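Notice of Return

The Kurkusley Office of Deposits wrote to the household in October to advise that item 665 had passed its term of storage and would be released to any claimant able to restore it to its original form. The original form was stated on the card as "house, small." No drawing was enclosed.

The claimant attended at the Irby Street counter shortly before noon. She was shown to a table, informed that the period allowed was 90 minutes, and asked to sign for the blocks, green and reddish-brown, in their gray metal bin.

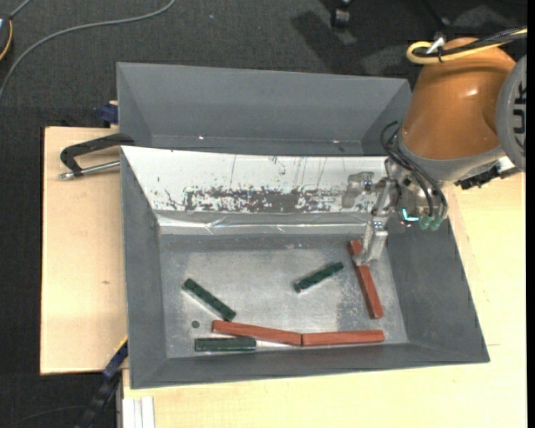

Green had always been the garden, her brother maintained, and a house could not be built from it. The clerk entered this remark under Objections and asked whether the family wished to amend the card.

The claimant considered the matter for five minutes. She then requested that the word "house" be struck out and the word "garden" put in its place, with the red retained as a wall.

The amendment was granted. The fee was waived.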